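Zilum lens care: changes to the refill scheme from September

The refill scheme for Zilum multipurpose solution changes in September. Members who order contact lenses through Woker practices will receive one bottle with every 3-month lens supply, in place of the present voucher. Vouchers already issued remain valid at the Noravdale branch until they are used up. Orders placed online are treated in the same way as orders placed at the counter.

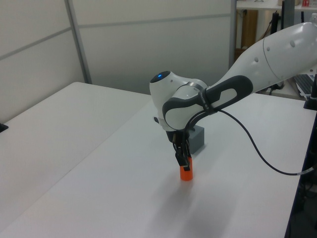

The solution itself has not changed. The lens case has. Rieger now supplies a deeper case with a wider thread, and old lids will not fit it -- please discard them together with the old case. A case should be emptied after each use, rinsed with fresh solution and left open to air dry. Tap water must not be used at any stage.
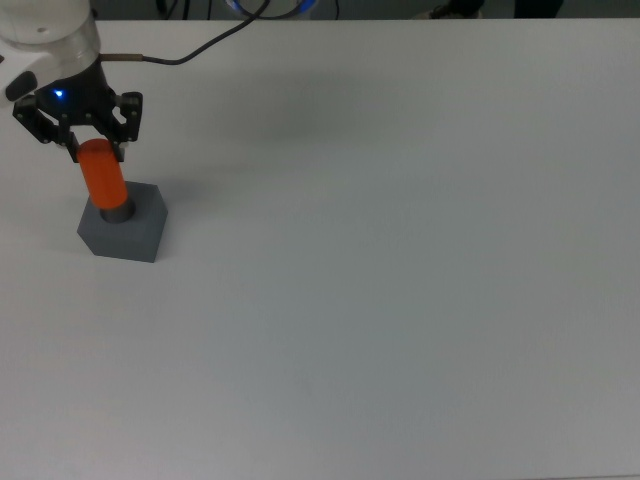

Kerstin Brandes, who runs the fitting clinic, has revised the handling sheet that goes out with each new pair. The section on grip has been rewritten for wearers with stiff or unsteady fingers. It recommends soft-tipped tweezers with two arms, used the way the black two-finger gripper holds its orange cylinder: one arm on each side, with the item directly over the place where it is to go. Lenses should be lifted by the edge and never pinched across the centre.

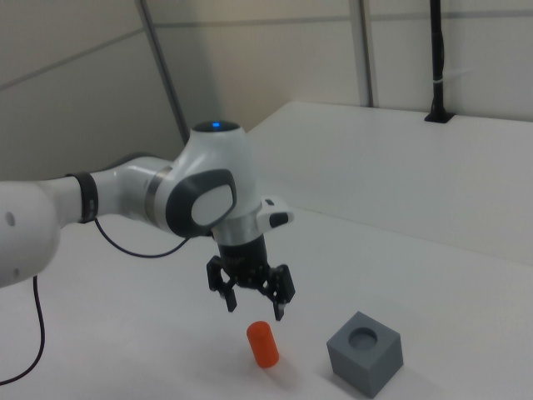 Of the 947 members on the scheme, almost 600 wear monthly lenses. Daily wearers need no solution and may take the equivalent credit against their next order. Claims for credit go to Jörg Albers at the Noravdale branch and are processed within 48 hours of receipt.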